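FAN STUDIES: MAKING YOUR OWN CHARACTER
Notes for session 4: The self-insert and its critics
Tutor: Tamsin Villanueva

Read these before the seminar if you can. They are longer than what I will say in the room, and grumpier.

1. What we are talking about

An "original character", or OC, is a character made by a fan to live in someone else's world. A self-insert is an OC who stands in for the person who made it. The two terms get used as if they were the same. They are not, and half the arguments you will read online come from people who have muddled them.

The set text this week is the Hivside character archive, a collection of 207 entries sent in by viewers of the cartoon Hivside. Entrants were asked to describe themselves as a resident of the hive: name, wing colour, job, and the "mark" that appears on the forehead at coming of age. You have the whole thing in the reader. You do not need to read all of it. Read 17 entries, picked however you like, and bring a note of how you picked them.

2. The usual claim

The usual claim is that making an OC tells us who the fan "really is". You will find it in Kolbrún Skov's essay (reader, part two), which is well written and which I mostly don't believe. Skov takes one entry, a moth called Cirnalier who plays the bass and tends a night garden, and reads it as a portrait of a shy teenager who longs to be heard. It is a lovely reading. There is no evidence for it. Skov never spoke to the person who wrote the entry and does not know their age.

What do we know about Cirnalier? The name follows the same pattern as a good many others in the archive. The bass guitar turns up again and again, because a bass player was the most popular guest character in the second series. The night garden is a location in the show. Take away what was borrowed and you are left with very little: a moth, some grey wings and a joke about soup.

That does not make the entry worthless. It does mean that we should ask what was on offer before we ask what was chosen. A form with four boxes gets four answers.

3. Malinowski's reply

Leszek Malinowski (reader, part three) goes the other way and says OCs are nothing but the form. He compares them to paper dolls: the outline is fixed and the fan picks the clothes. I have more time for this, but look at how he gets there. He leaves out every entry longer than 500 words, calling them "stories, not characters". Those are exactly the entries where people stopped filling in boxes and began to make things up. If you throw away what doesn't fit, your theory will look very tidy.

He also treats the drawings as decoration. Several entrants sent a drawing with no text at all, and Malinowski doesn't mention them once.

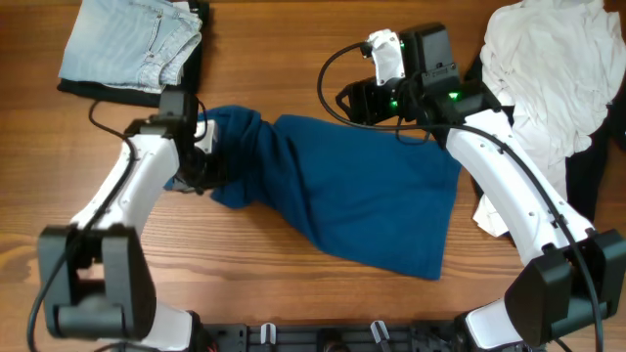

Blue cloth, two robotic arms, wooden tabletop.

4. Costume as a second draft

Some fans go on to make the character in cloth. Demyd Antoniuk's interviews with costume makers are the best thing in the reader, mainly because he lets people be dull. One maker spends two pages on the trouble she had with a hood. She says nothing on identity or belonging, and when Antoniuk asks her straight out whether the character is "her", she says she hasn't thought about it and goes back to the hood.

I'd ask you to take that answer seriously. Scholars in this field have a bad habit of hearing "I haven't thought about it" and writing "she was not yet able to say". Perhaps she just hadn't thought about it.

Where costume does matter for us is in what changes. Characters lose things between the page and the body. Wings get smaller. Six legs become two. A name that was fun to type turns out to be a pain to say aloud to strangers at a convention. Antoniuk lists these changes but doesn't do much with them, and there is an essay to be had there if anyone wants it.

5. Judging

The archive began as a contest, and this gets skated over by everybody. The prize was a drawing of your character by one of the show's background artists. People who want a prize write towards the judge. We have the judge's comments for 42 entries, and they are printed in the back of the reader. Look at which words she keeps using. "Fun" comes up a lot, and "fits the world" comes up more. By the second round, entrants were using "fits the world" in their own entries, which ought to worry anyone who thinks these are private daydreams put down on paper.

Alaric Abernathy argues that the contest "freed" shy fans to take part. Maybe. He quotes three fans who say so, all of whom were winners. We have nothing from people who entered and heard nothing back, and they are by far the bigger group. Treat what is now called the Abernathy model with care, and please don't put it in an essay as if it were settled.

6. The Sero problem

Sero is the entry most often quoted and it may not be a fan entry at all. It came in late, it uses a plot detail that had not been broadcast, and nobody claimed the prize. The likeliest answers are a leak, a lucky guess, or someone on the staff having a laugh. I lean towards the staff member but could not prove it. Skov builds a whole section on Sero without raising the question.

For the seminar

Bring your note on how you picked your entries. "At random" will not do unless you can say what you did.

Find one entry you think is sincere and one you think is a joke. Be ready to say how you would know if you had them the wrong way round.

Write a character for the Hivside form yourself, in ten minutes and no longer. You won't have to read it out. Keep a list of anything you put in only to fill a box.

Essay titles go up in January. If you want to work on an archive of your own, come and see me first, as permission from the people who wrote the entries takes longer to get than you would expect.

Notes last changed December 7, 2024. The page numbers in the old version were wrong and have been taken out.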